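Shared Workshop Report: The Bekik Gripper

The Brornthorpe shared workshop is pleased to report steady progress on the Bekik gripper, the two-finger robot hand begun in May under the Trirnutero program. Members have now recorded 866 grasp trials, and the hand will move to longer runs before the end of the year.

The current version carries a small camera at the wrist, close to the drive gear and the finger mounts. Members who review trial results are asked to work from the wrist view first, as it shows the fingers and gear from the same side every time.

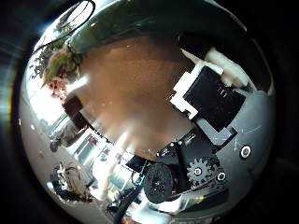
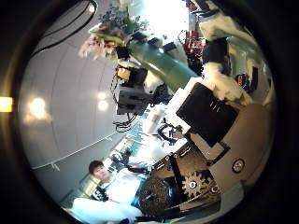

Work over the coming weeks will center on gear wear. The present gear set has been in service for 46 hours of running time, and the build group intends to replace it before the first run of 2000 cycles. Spare gears will be cut to the Postma pattern – the same pattern used for the earlier hand – so that existing hubs can be kept.

Cable routing also remains under review. Any member who changes the path of a cable near the wrist must enter the change in the build log and run the hand slowly through its full travel before starting a trial.

The next open build evening will be held on Wed 28 October. Places are limited to 18, and members who have completed the bench safety session will be given priority. Requests for a place should be left at the front desk or sent through the member page. Safety glasses are provided – long sleeves must be rolled above the elbow at the bench.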